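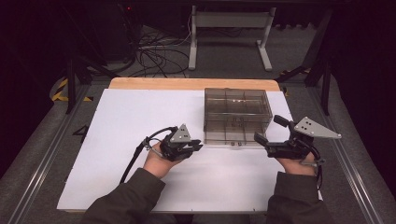
Choosing a Sofa Bed for a Small Shared Apartment
Project report, Home Furnishing Basics
2022-08-11

For my project I picked sofa beds, mostly because my roommates and I needed one anyway and I figured I might as well get a grade for it. Our living room in Erthorpe also has to work as the guest room, and the old couch we inherited from the last tenants was bad at both jobs. My question was pretty simple: what should three students on a small budget look for, and does the store description tell you enough to decide?

How I did it

I started online and got lost almost right away. One site had 2907 results for "sofa bed" before I touched a single filter! Once I put in our maximum width and our top price I was down to 227, and that still felt like a lot of gray fabric. So I made a short list of 9 that came in under budget and went to look at them (or the closest version on the floor) at two stores, Aguiar downtown and the Gusley outlet out past Sarkilside. The bus ride to the outlet is long, so bring a snack if you ever go.

At each store I opened the bed myself, lay down on it, sat on it, and wrote notes on my phone. I also took a tape measure. My notes from Aguiar are better than the ones from Gusley because my battery was dying by then.

The three types I looked at

Pull-out. The mattress is folded up inside and comes out on a metal frame. I went in expecting to love these, since that's what my grandparents have. The sitting part was great on all of them. The sleeping part depended completely on the mattress, and on the cheaper ones I could feel the bar across my back after maybe a minute. They're also heavy. I tried to lift one corner and gave up.

Click-clack. The back drops flat and you're done. Super easy, I could do it with one hand on two of them. The thing I didn't like is the line down the middle where the back meets the seat, and you usually have to drag the whole sofa away from the wall first. In our room that means moving the lamp and the bookshelf too - not something I want to do at midnight with a guest standing there.

Slide-out with a lift-up section. You pull a drawer-type base from under the seat and pop the cushion up to match. This was my favorite in both stores. The sleeping surface was flat enough, it stays against the wall, and a couple of them had storage under the chaise for the blankets.

Measuring (do this first!)

I did this in the wrong order. I fell for a dark green one at Aguiar, went home, put masking tape on the floor, and found out that with the bed open you couldn't get to the kitchen. So now I'd say tape the open size on the floor before you even look at colors. Check the front door as well, plus the stairs if you have them. Ours turns sharply at the landing, and two models on my list would have needed to come in pieces.

What the descriptions left out

Most of the listings gave the closed size clearly. The open size was often hiding in a drawing, and seat height was missing from several. The words used for fabric were all over the place, and "easy care" could mean a cover you can take off or just one you can wipe. I ended up asking at the counter each time.

What we bought

We went with a slide-out from Gusley in a kind of oatmeal color. It was a floor model, so we got $44 off, and that covered most of the delivery. It arrived last week and my cousin has slept on it twice. She says it's fine with a topper and a little firm without one.

If I did the project again I'd visit more than two stores and sleep a whole night on something before rating it. I'd also like to check back in February and see how the cushions are holding up, because all three of us sit in the same corner.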